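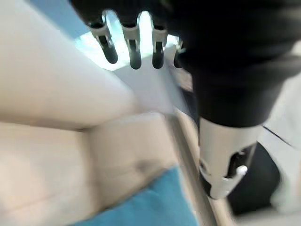

Beige upholstery at close range.

Tritari Loose Cushions
Read me first

Tritari is a table of where cushions are in living rooms, and where they ought to be. The second part caused nearly all the arguments. It holds 600 rows, one per cushion per visit, and it was put together for people who work on tidying and need to know what a tidy sofa looks like to someone who has to live with it.

What's in the folder

cushions.csv is the main table. sofas.csv has one line per sofa, joined on sofa_id. notes.txt is everything we couldn't fit in a column, including a long passage on throws that you are free to skip. There is also a file called cushions_final.csv, which is older than cushions.csv. Please ignore it.

Columns in cushions.csv

sofa_id: matches sofas.csv.
cushion_colour: free text. Expect "cream", "beige", "oatmeal", "stone" and "mushroom" for what may well be the same cushion on different days. We tried to merge these and gave up by lunch.
kind: seat, back or throw. Bolsters go under throw, over Nosipho Xaba's objections.
place: seat, arm, back, floor or elsewhere. "Elsewhere" includes the bath, once.
posture: flat, upright or leaning.
wanted: where the household said it should go.

That makes six columns. An earlier version had one for plumpness, scored by hand, and no two people agreed on a single value.

How a row gets its label

Place is decided by what carries the cushion's weight. If the lower edge is on the carpet, the place is floor, however much the rest of it is resting on the sofa. Posture is filled in separately, so a cushion propped against the front of a seat comes out as floor, leaning. In 208 rows the place is floor, which says something about throw cushions and what people do with them when they want to sit down.

Sectionals get one sofa_id even when there is a seam between the sections. Corner cushions belong to the sofa as a whole. We did try giving each section its own number, and the join took a week to mend.

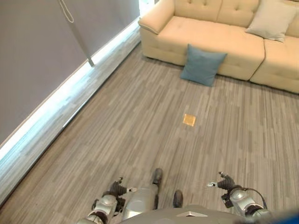 Ostap Kostiuk wrote in to say that the weight rule is sound for square cushions and hopeless for floppy ones, which slump until half of them is on the seat and half is on its way down, and could there please be a "sliding" posture. There could, and it will be in the May version. Until then floppy cushions are labelled by their lowest corner.

Known problems

The wanted column is filled in for 419 rows. The rest are blank, mostly from households where two people gave different answers within earshot of each other. Blank doesn't mean "anywhere".

Pale sofas are over-represented. Pale cushions on pale sofas also get missed more often than bright ones, and we have no good figure for how many.

Tufted backs confused one labeller into logging the buttons as a pattern on the cushion in front. Those rows have been corrected, we think.

Not suitable for

Choosing a sofa. Settling whose turn it is.

Changes

Removed the plumpness column. Renamed "couch" to "sofa" throughout, apart from notes.txt, where it has been left alone out of tiredness. Corrections go to Nosipho Xaba, with the sofa_id in the subject line.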